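To: Flirham Residents' List
From: Gerrit Koster, Linen and Laundry
Subject: Re: Folding of dark garments, Room 7

On Monday, Furtado House wrote:
> Are staff to fold long-sleeved garments on the bed,
> or return them to the laundry on level 2?

Garments may be folded on the bed. Please lay each item flat over the bed cover, with the sleeves spread, before folding.
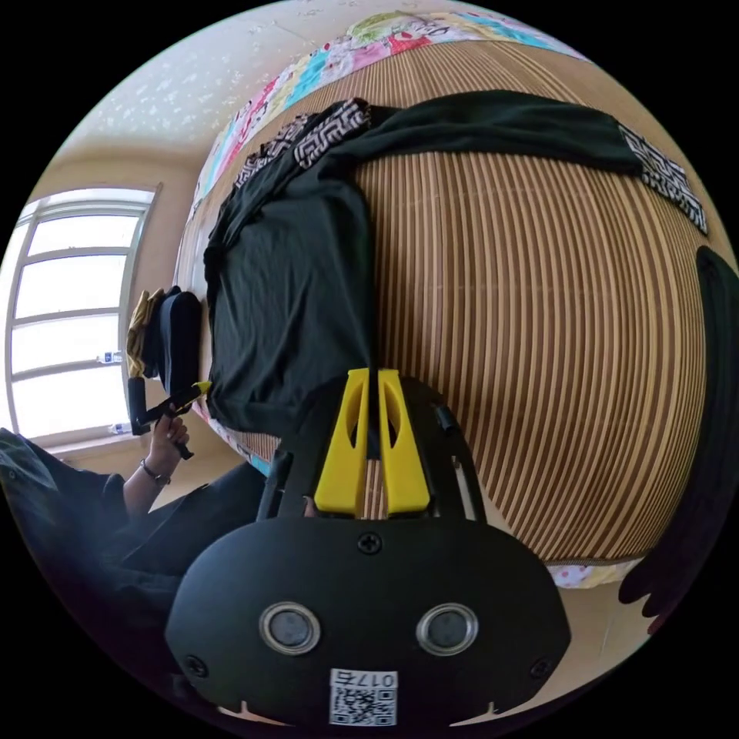

Black long-sleeved garment on the striped mat.

Smooth the body of the garment first, then bring the sleeves in. Curtains are to remain open during daylight hours so that lint on dark colours can be seen.

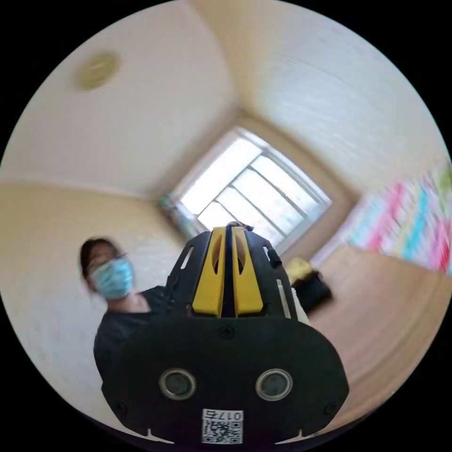

Folded items go on the shelf in stacks of no more than three. Patchwork quilts stay on the bed beneath the striped cover and are not to be sent to Prondholm for washing. 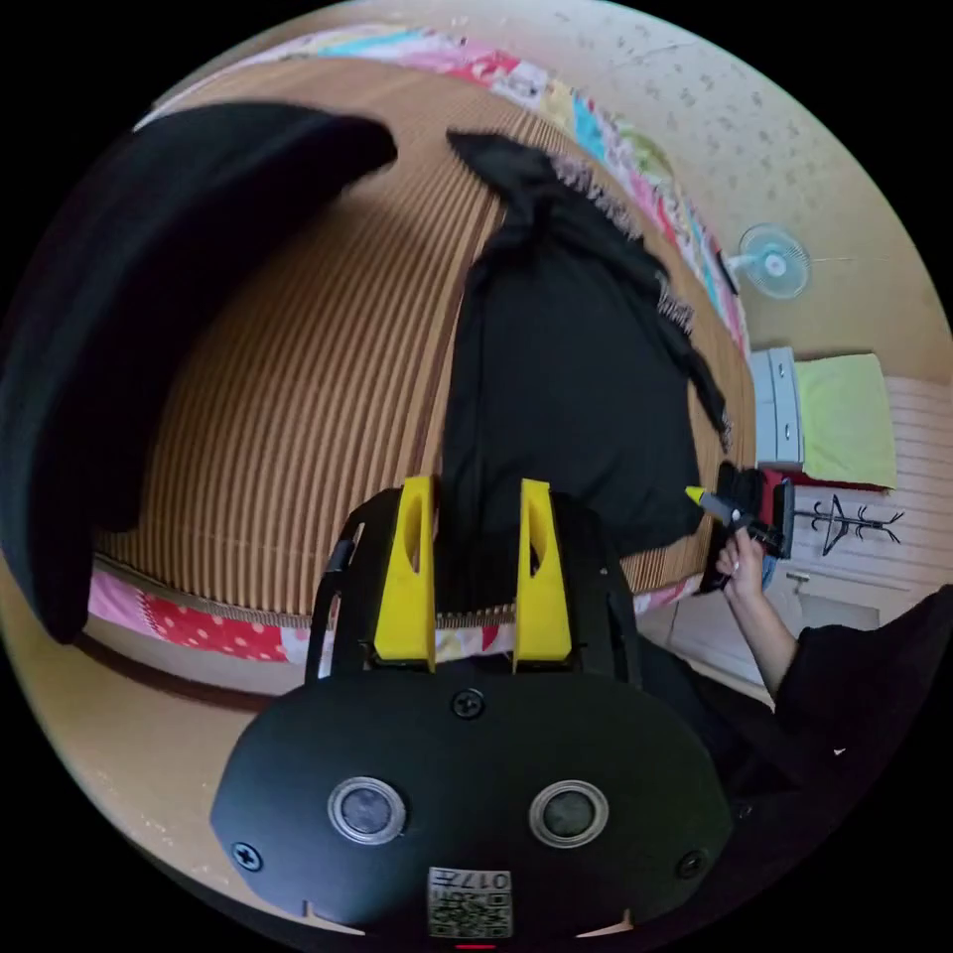

Photo: Flirham Linen and Laundry

Fringed garments should be set aside for hand folding. Enquiries may be directed to me on extension 258.

Gerrit Koster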